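3.2 Tableware
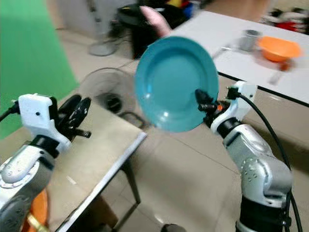
Figure 3. A large teal plate from the Pirgate set, held upright with its face forward.

The tableware came from two product lines, Pirgate and Alent. We chose plates with a wide rim and a recessed center, as these are common in the homes we surveyed in June. The large plate in Figure 3 has a smooth surface, and glare shows up as a bright white spot near the lower part of the recess. Annotators were told to treat such spots as part of the plate and not as stains or food. The full set has 57 pieces, and it was used in 3354 trials. Bowls and cups are covered in Section 3.3. Labels were checked by Koen De Smet, and pieces with chipped rims were replaced before the next round.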